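비닐봉지 없는 장터, 두 번째 겨울을 나다

우롬베르크 시가 공설시장에서 일회용 봉투의 무상 제공을 중단한 지 두 해가 되었다. 시행 초기에는 상인과 이용객 모두에게서 불만이 적지 않았으나, 올해 2월에 열린 시장운영협의회 정례회의에서는 제도의 존폐를 묻는 안건이 처음으로 상정되지 않았다. 논의의 중심은 장바구니 대여소의 운영 시간과 세척비 분담 비율로 옮겨 갔다.

우롬베르크의 공설시장은 구도심의 트렌게이트 구역에 자리한다. 조합에 등록된 점포는 100곳이며, 채소와 생선, 건어물, 직물을 취급하는 점포가 다수를 차지한다. 시가 이곳을 시범 구역으로 지정한 배경에는 배수로 문제가 있었다. 장마철마다 얇은 봉투가 빗물받이를 막아 골목 아래쪽 점포들이 침수 피해를 입었고, 복구 비용을 둘러싼 상인회와 시의 다툼도 해마다 되풀이되었다.

제도의 설계를 맡은 시 자원순환과의 아니엘라 젤린스키 과장은 당초 전면 금지안을 검토하였다고 밝혔다. 그러나 생선과 젖은 채소를 담을 대안이 마땅치 않다는 상인들의 의견을 받아들여, 물기가 있는 품목에 한해 유상 판매를 허용하는 절충안이 채택되었다. 젤린스키 과장은 “금지 조항의 문구를 다듬는 일보다 생선 가게 앞에서 손님이 무엇을 들고 돌아갈지를 정하는 일에 더 오랜 시간이 걸렸다”고 회고하였다.

대여용 장바구니는 지역 직물업체 헤스텍스가 공급한다. 이 업체는 본래 작업복 원단을 생산하던 곳으로, 재단 후 남는 자투리 천을 이어 붙여 바구니를 제작한다. 초기 물량은 손잡이 박음질이 약하여 무거운 근채류를 담으면 쉽게 뜯어졌다. 현재 사용되는 제품은 손잡이를 바닥까지 연장하여 꿰맨 개량품이다. 대여소의 관리 대장에 올라 있는 수량은 2,504점이며, 회수되지 않은 바구니는 분기마다 대장에서 제외하고 새 제품으로 보충한다.

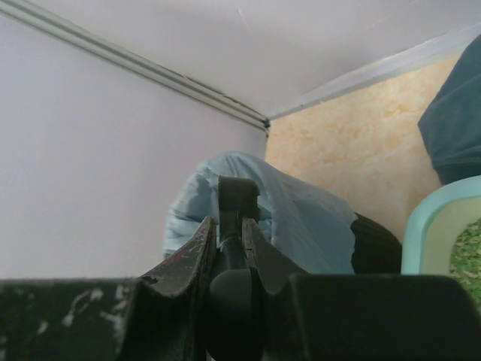

구겨진 하늘색 천 또는 얇은 비닐류. 두 재질은 외관만으로 구별하기 어려운 경우가 있다.

재질의 구별은 행정 현장에서도 예상 밖의 쟁점이 되었다. 부직포로 만든 봉투는 천처럼 보이지만 합성수지를 원료로 하는 경우가 많고, 전분을 섞은 이른바 생분해성 봉투는 일반 비닐과 촉감이 거의 같다. 단속 담당자가 점포에서 육안으로 판정하기란 쉽지 않다. 시는 첫해에 부과한 과태료 가운데 18건을 이의 신청 심사 끝에 취소하였고, 이후 납품 단계에서 재질 표시를 확인하는 방식으로 전환하였다. 점포주는 이제 봉투를 들여올 때 받은 납품서만 보관하면 된다.

세척 문제는 여전히 해결 과정에 있다. 반납된 바구니는 시장 북문 옆의 유엔 세탁소가 일괄 수거하여 세탁한 뒤 이튿날 개장 전까지 대여소로 돌려보낸다. 여름에는 물량이 몰려 납기가 늦어지고, 겨울에는 건조에 시간이 걸린다. 세탁비는 시와 상인회가 절반씩 부담하고 있으나, 상인회는 대여 이용객 상당수가 시장 밖 상점에서도 바구니를 사용한다는 점을 들어 시의 부담률을 높여 줄 것을 요구하고 있다. 시는 차기 예산 편성 시 이를 검토하겠다는 입장이다.

이용객의 습관은 품목에 따라 다르게 변화하였다. 과일과 건어물 구매자는 비교적 일찍 개인 장바구니를 지참하기 시작하였다. 반면 퇴근길에 반찬을 사는 이들은 지금도 유상 봉투를 찾는 일이 많다. 반찬 가게 골목에서는 손님이 가져온 용기의 무게를 먼저 재고 음식을 담아 주는 점포가 늘었으며, 상인회는 저울의 영점 조정 방법을 안내하는 인쇄물을 각 점포에 배부하였다.

인근 도시에서도 문의가 이어지고 있다. 다만 시 관계자들은 우롬베르크의 사례를 그대로 옮기는 데에는 신중해야 한다고 말한다. 트렌게이트 구역은 출입구가 적고 점포가 밀집하여 대여소 한 곳으로도 회수가 가능하지만, 노점이 넓게 흩어진 시장에서는 별도의 수거 체계가 필요하다. 협의회는 올여름까지 대여소의 마감 시각을 오후 8시로 늦추어 시험 운영하고, 그 결과를 가을 정례회의에 보고할 예정이다.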